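The clerk at the Brerna police station wrote down 200 and looked at it for a while.

"Two hundred in cash," he said. "Kept in a flour tin."

"Under the flour," said Mrs. Nwosu.

Arroyo had driven over from Gudano for this. He didn't believe in the flour tin. He had met plenty of tins in his time, and most of them had been empty long before anyone broke a window.

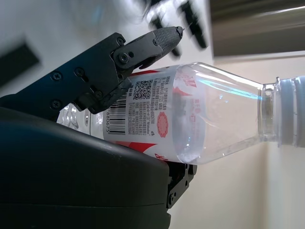 Fiction by Malte Hellwig
April 2019

"Who knew about it?" he asked.

"My nephew. He came for lunch."

"And the glass was on which side?"

She thought it over. "Outside. On the step. I swept it up."

Arroyo put his pen down. A burglar who broke a window from the kitchen – he'd heard worse stories, though usually from the burglar.

"He's a good boy," she said. "He has a job at Hastatex."

"Since when?"

"June, he says."

The clerk had stopped typing. Arroyo asked him for the nephew's address and went out to find his car.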